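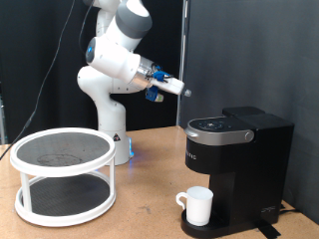 **Figure 2.** Table layout for the drinks corner, with the two-tier turntable shelf on the left and the single-serve coffee maker on the right.

### 3.2 The drinks corner

The drinks corner was the smallest of the layouts we compared. It used one light wooden tabletop, a black single-serve coffee maker and a white plastic turntable shelf with two round tiers (Figure 2). Each tier has a raised rim and a dark grey textured mat. We chose this shelf over the square rack used in the Garkholm layout because the rim keeps small items from sliding off when the tier is turned.

Participants were asked to set out the things they would want at hand when making a drink for themselves and one guest. They were given 16 items, including mugs, sachets, spoons, a sugar pot and a box of coffee capsules. They could place items on either tier or directly on the table. The coffee maker stayed where it was, with the shelf at the opposite side of the table.

We recorded 184 completed layouts. Mugs went on the lower tier less often than we had expected from the Skaltomano survey, where low storage was preferred for heavier items. Several participants first put the mugs below and then moved them up, saying that the posts got in the way of the handles. Sachets and spoons were usually kept together. The sugar pot had no settled place and was often the last item to be put down.

The upper tier was treated as the working level. Items needed for the drink being made were put there, and spare items went underneath or were left on the table. This agrees with Goel, our earlier study of shared kitchens, although the shelves in that study were fixed to the wall and could not be turned.

Participants had 30 minutes for the task and most finished well within it. Those who used the full time tended to rearrange the lower tier, where taller items had to be tilted to get them between the posts. A version of the shelf with more height between the tiers is used in the Wuletti layout, described in the next section.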